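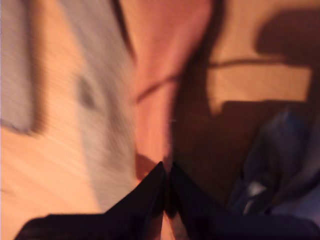
Sock fiber content and washing temperature
Forum: Laundry and Fabric Care
Thread status: open, 8 replies

tarn_miller
My cotton-blend socks lose cuff stretch long before the heels wear through. Label reads cotton, polyamide, 2% elastane. I wash at 140 F with towels and tumble dry on high. Is the wash or the dryer doing the damage? Machine is a Gevix front loader, 800 rpm spin.

coldfill
The dryer. Elastane tolerates a warm wash reasonably well. Repeated high heat in a drum is what kills recovery. Line dry for a month and compare.

Joaquín Riquelme
Partly agree. 140 F is also too hot for elastane as a routine setting. Check the care label, most blends of that type are marked 104 F. Towels need the heat, socks don't. Split the load.

tarn_miller
Splitting the load means running a half-empty drum. Is there a measurable difference or is this preference?

Joaquín Riquelme
I measured it, on a small scale. Same brand (Rosdale), same size, two groups. Relaxed cuff width at the start was 91 mm in both. I stretched each cuff over a jar for an hour and measured again after a rest. The hot group was visibly slack by March. The 104 F group was still within a couple of millimeters of where it started. Both groups were line dried, so the dryer was not a factor.
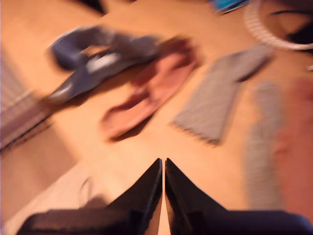 Re: Sock fiber content and washing temperature

coldfill
Was detergent the same for both? Anything with chlorine bleach will degrade elastane regardless of temperature. Also a jar is not a foot. Constant stretch with no sweat or body oil is a mild test.

Joaquín Riquelme
Same detergent, Prallia liquid, no bleach, no softener. Agreed on the jar. It ranks the two groups and says nothing about service life.

On sorting: I do it by cuff before washing, on the desk. Ribbed cuffs go by the label, plain ones go in with shirts.

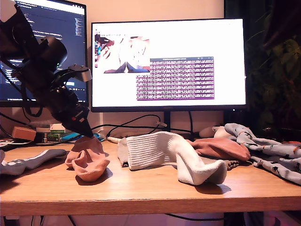 Five on the desk, pink one included.

hem_and_haw
I disagree with the premise. Cuffs fail from how people pull them on. Grab one side of the rib with two fingers, yank, and you load a few strands with all the force. Gather the whole sock down to the toe first. I wash everything at 140 F and mine last fine.

coldfill
"Last fine" is not a measurement. What fiber? If yours are mostly wool or have no elastane, the comparison is useless.

hem_and_haw
Makris work socks, cotton and polyamide. No elastane listed.

coldfill
Then there is no elastane to damage. The rib knit is doing the work and it partly recovers in every wash.

Joaquín Riquelme
Handling matters too, I would not dismiss it. Same for drying. Hang by the toe, not the cuff, so the weight of the water is not pulling on the rib. And don't fold one cuff over the other for storage. It leaves that cuff stretched for as long as the pair sits in the drawer. Lay them flat, one on top of the other, and fold once.

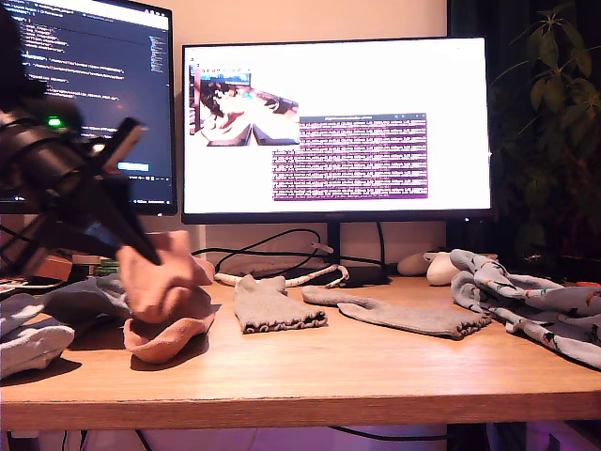
Short gray one laid flat, ribbed cuff toward the front of the desk.

tarn_miller
OK. Plan: socks at 104 F in a separate load with shirts, towels stay at 140 F, socks out of the dryer. The short cycle on mine is 59 minutes so the extra load is tolerable. Will measure cuffs before starting.

hem_and_haw
Measure a pair you don't wash hot or cold as well. Otherwise you won't know how much is just wear.

coldfill
An unwashed pair doesn't get worn either, so it tells him about the drawer and nothing else. Keep one pair on the old routine and wear it as often as the rest.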